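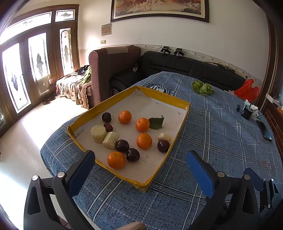 About Kistow

Kistow is a small after-school and weekend language school. We teach English to adults, plus homework help for their kids down the hall so nobody has to find a sitter. Started in the back half of a tax office in Ovavstead, moved twice, now on the second floor above the shoe repair. Ring the left bell. The right one is the dentist.

Who we are

Morenike Adeleke started the school after eleven years teaching middle school English. Still teaches the 6:30 beginners group and still does the placement chats herself. Halima Ibrahim runs the office, the schedule, the phones – if you got a call back, it was Halima. Tobiloba Isah has the intermediate groups and the citizenship interview practice. Kevin Arboleda is homework room, grades 2 to 8, math mostly, also whatever comes out of the backpack.

Damilola Fashola joined in October for the new job-English course. Resumes, phone calls, how to ask for a day off.

How classes work

Small groups, never over 8 people. Ninety minutes, twice a week. Mornings at 9:15 or evenings at 6:30, pick one and try to stick with it, switching is fine but tell Halima first. No textbook for the first month. We work from real stuff – bus schedules, letters from the school district, a lease, a pharmacy label. Bring your own if somthing is confusing you, we will use it in class with the names covered up.

Placement is a twenty minute talk, no written test. People worry about it, please don't.

A bit of history

First year was one group and a borrowed whiteboard. Since then 1,204 adults have finished at least one full course with us. Some come back for a second and a third. A few now help out in the beginner room, and they explain the past tense better than we do.

The name is from the street Morenike grew up on. Gets mispelled a lot. Rhymes with "a toe," more or less.

Cost

Sliding scale, set at the placement talk. You can pay by the month or by the course. Homework room is free while a parent is in class, otherwise a small fee. No refunds after week three but we will hold your spot for the next course if work or family gets in the way.

Find us

Office is open 8:30 to noon and again from 4 until the last class lets out. Parking in back after 5. Elevator works, it's slow. Walk in, or call and leave a message with a good time to reach you – Halima calls back the same day or the next morning.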